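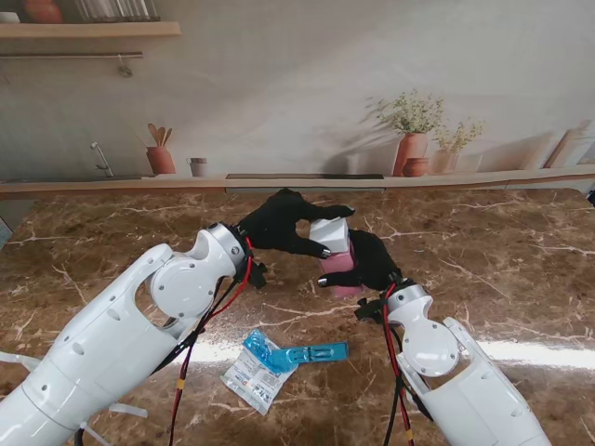
Chapter 4
Chores and the Limits of Manipulation

4.1 The state of the question

Machines have washed clothes and dishes for decades. They do so by changing the task: the user loads a box, and the box controls everything inside it. The chores that remain are those in which objects must be picked up, turned, opened, joined or put away on an ordinary work surface. This chapter asks how far present machines can do them.

A useful measure is the unaided success rate over repeated trials. In the Griltard kitchen exercises, used throughout this book, each chore is attempted 30 times with the objects moved between attempts. A machine that succeeds 20 times is of interest to a laboratory. It is of little use to a household, which would have to put right the other 10.

Shop-floor work is easier in one respect. At the Ukton packing line (section 4.3) parts arrive in a known position and the lighting does not change. Kitchens offer neither condition – a polished worktop reflects light into the sensors, and packaging bends and tears.

Two-handed tasks need separate treatment. When both hands hold one small object, an error in either is passed through the object to the other. Position control alone is seldom enough, and some measure of force is needed at the fingers or wrist. Section 4.2 sets out the Tsikata model of a shared grip, in which one hand supports and the other acts.

Readers should be familiar with contact forces and friction before going on. Symbols are listed at the end of the chapter.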